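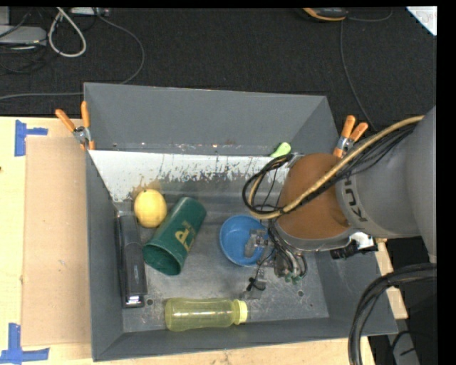

Home Talks Notes Archive Contact
Search talks and notes... Go

Mixed bins: sorting small household things
Speaker notes – Arnel Umali
Heridden, Feb 7, 2012

We use cookies to remember your settings. By carrying on you agree to this. OK

Opening

Say hello, thank Heridden for the room. Talk is 18 minutes, questions after. Handout is on the chairs.

Start with the question: what do you do with the things that don't belong to a set? Plates go with plates. Files go with files. Then there is the rest, and at Fevmont the rest filled most of a store room.

Figures for anyone who asks: our November check listed 2,046 loose items in 56 bins. Don't read out the full list. Mention that the checking took longer than the moving.

What a mixed bin is

A mixed bin holds things from different rooms. Kitchen, desk, fruit bowl, picnic bag. The only thing they share is that they fit.

Go through the usual contents:

Cups and bowls. A cup tends to end up on its side. A bowl takes up more floor than people allow for, and small things go into it and get forgotten. Ask the room who has found keys in a bowl.

Desk things. Staplers mostly. Heavy for their size, long and thin, and they tend to stay where they are put. Put them along a wall of the bin and they use almost no space.

Bottles. Plastic ones with the cap on. They roll if the floor is bare. Lay them along the front edge.

Round things. Lemons, balls, anything that shape. If it is real fruit it should not be in the bin at all. Take it out the same day.

(Pause. People usually want to tell you about their own drawer at this point. Let one or two do it, then move on.)

The bin itself

Sides that slope in are better than straight sides for this job. You can see down to the floor from most places round the table, and your hand doesn't catch in a corner. The drawback is that you lose floor area, so a bin that looks big from above may hold less than you think.

Flat floor. Metal or hard plastic is fine, it will scuff and that does not matter. Splashes and marks on the side panels don't matter either, as long as they are old and dry. We stopped repainting ours.

Loose panels: use spring clamps on the top rim, one at each back corner. They come off in a second when you want to clean. We tried tape at first and it left glue on everything.

Put the bin on a table, at a height where you don't have to stoop. El Ouafi keep theirs on the floor and I don't recommend it.

Colour

Slide 2. Give them a few seconds with it before speaking.

The grey floor does a lot of the work. Blue bowl, dark green cup, black stapler, yellow for the lemon shape and for the bottle cap – you can name each one from the back row. The bottle is the one I would worry about. It is see-through with only a pale tint, and on a grey floor that is easier to miss than black.

Point out that the things are lying apart from each other. Once they are stacked, colour helps much less, and you are back to digging.

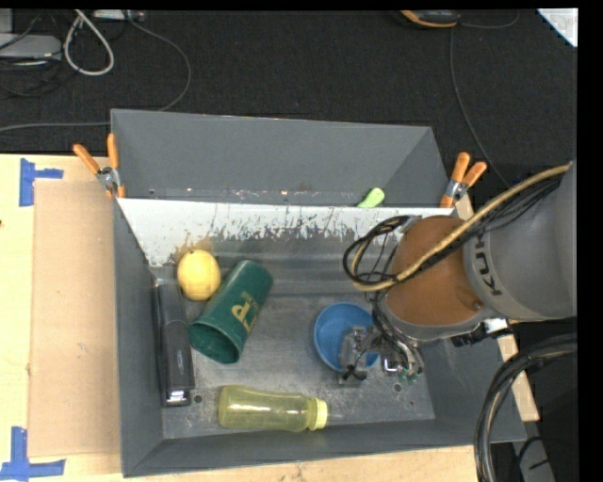
Sorting order

The order we settled on at Fevmont, after a lot of arguing:

1. Largest open thing first. Normally the bowl. Look inside it before you lift.
2. Anything that rolls.
3. Bottles. Check the cap is tight.
4. Cups, put upright on the table as they come out.
5. Heavy narrow things last.

The people at Stistivia do heavy things first. It works for them because their bins are deeper. If someone from Stistivia is in the room, offer to compare afterwards.

Remind them to have somewhere for each thing to go before starting. Otherwise the bin empties onto the table and stays there. A bit of flat cardboard beside the bin does for anything you can't decide on.

Labels

Keep this short. Label the bin, leave the things alone. Write the date it was last emptied. We used to write the contents as well and they were wrong within a week.

Cups with printing on them: people ask whether the logo side should face up. It makes no difference.

Close

Back to the opening question. Ask for one thing from home that has never had a place. Take answers from the left side first, they were missed last time.

Mention the sign-up sheet by the door. Switch off the projector – the button is on the back.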